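Reporting period: May through August
Project: Ukville shared kitchen, wash-up area
Prepared for: Totik small grants office

## 1. Status

The counter, sink and backsplash are installed and in use. The dishwasher has been connected and commissioned. Of the five work items in the grant agreement, the first three are closed, the fourth (dish handling and storage) is partly complete, and the fifth (written kitchen procedure) is in draft. No change to the end date is requested.

Spending to date is $1,464 against an approved $2,995. The remaining amount is committed to the under-counter lighting, a second rack insert and the final plumbing visit. The main cabinet and counter work was paid for from the building budget and is not charged to this grant.

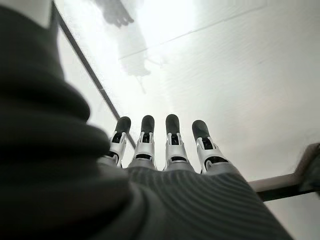 *Figure 1. Ukville kitchen, August.*

## 2. Work completed

**Counter.** The old counter had a seam next to the sink where water collected and the core had swollen. Dalsgaard replaced it with a single run in gloss white and set the sink in from below, so that crumbs and water can be wiped straight over the edge into the basin. The sealant was inspected after two weeks and again after six. A short length behind the faucet was redone at the second visit at no cost to the project.

**Backsplash.** The yellow glass panels are lit from behind. The original drawings called for white light only. The yellow was kept after a trial on one panel, and users have accepted it. One consequence for cleaning is that water marks on the white surface are hard to see when viewed from the sink side, and the draft procedure now asks for the counter to be wiped dry at the end of each shift even if it looks clean.

**Plumbing.** Both supply valves were replaced. The waste line was re-laid with a steeper fall after slow draining was reported in the first month. There have been no reports since.

**Dishwasher.** It was leveled twice. The first setting left the door heavy on the left side. The log sheet inside the adjacent cabinet shows 431 cycles completed by the close of the period, with two stopped early by users and none stopped by a fault.

## 3. Dish handling

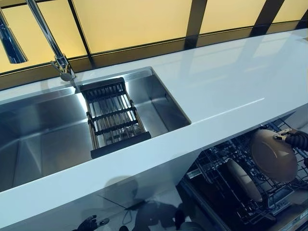
The route from dishwasher to storage was the weak point of the old kitchen. Clean items were stacked wherever there was room, and large bowls in particular were often put down on a wet surface and had to be dried a second time. In the new layout the dishwasher sits under the counter to the right of the sink, and its open door leaves the counter itself free. The black rack spans the basin near its right end, leaving clear counter between it and the working edge, and bowls such as the tan one held at the machine can be moved up without crossing the cooking side of the room. The rule in the draft procedure is that the counter beside the sink stays clear before unloading starts — this was ignored in the first weeks and is now mostly followed.

The order of unloading has been fixed as follows:

1. Lower basket first, so that water held in upturned items above does not drip onto dry plates.
2. Bowls and deep dishes checked for standing water and tipped over the sink.
3. Plates that are still wet placed on edge in the rack.
4. Dry items taken directly to the cabinet.
5. Upper basket, same sequence.

Step 3 caused the most discussion. The rack insert was bought for hand-washed pans, and its rods are spaced wider than those in a normal plate rack. Small saucers fall through or lie flat. Dinner plates stand well enough if they are set with the faces turned the same way, and the drain underneath stays reachable. The cream plates are the main set in daily use and were chosen for the trial for that reason.

Users asked for the rack to be moved to the far left of the basin. This was tried for one week and reversed. With the rack on the left, the open part of the sink was too close to the dishwasher door and splashing reached the hinge.

The spray head gives good coverage of the basin but can be left hanging in front of the rack. A line has been added to the procedure asking that it be returned to its holder after use.

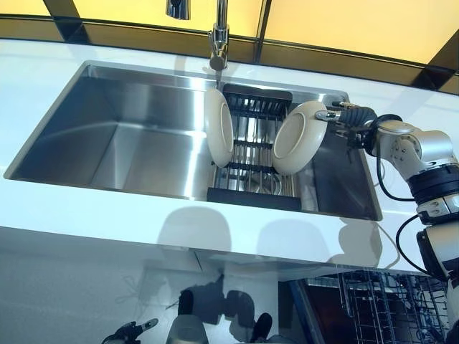
## 4. Issues open at the end of the period

- **Rack spacing.** A second insert with closer rods has been ordered through Dalsgaard. Delivery was moved back once. If it does not fit the basin width, the supplier will take it back and the current insert will be kept for plates and pans only.
- **Surface marks.** Fine scratches have been reported on the counter near the front edge. The likely source is unglazed foot rings on serving bowls. Felt mats were refused on hygiene grounds. A thin silicone mat is being tried.
- **Lighting.** The driver for the backlit panels hums at low settings. It is within the supplier's stated limits, but the evening group finds it tiring. A replacement driver is priced within the lighting line.
- **Limescale.** Water in Ukville is hard. The faucet and the steel around the drain need descaling more often than planned, and this will be added to the monthly list.

## 5. Comparison with Cirville

The Cirville kitchen uses a double basin with a fixed drainer and no rack insert. Its users report fewer items left out overnight, but they give up much more counter length to draining. The Ukville room is too short for that arrangement. The two sites have agreed to use the same unloading order so that staff working at both do not have to learn two.

## 6. Next period

- Fit and test the second rack insert.
- Replace the lighting driver and close the lighting item.
- Final plumbing visit, including a check of the waste line joints.
- Issue the kitchen procedure and post a one-page version inside the cabinet door.
- Submit receipts for the remaining committed amount with the final report.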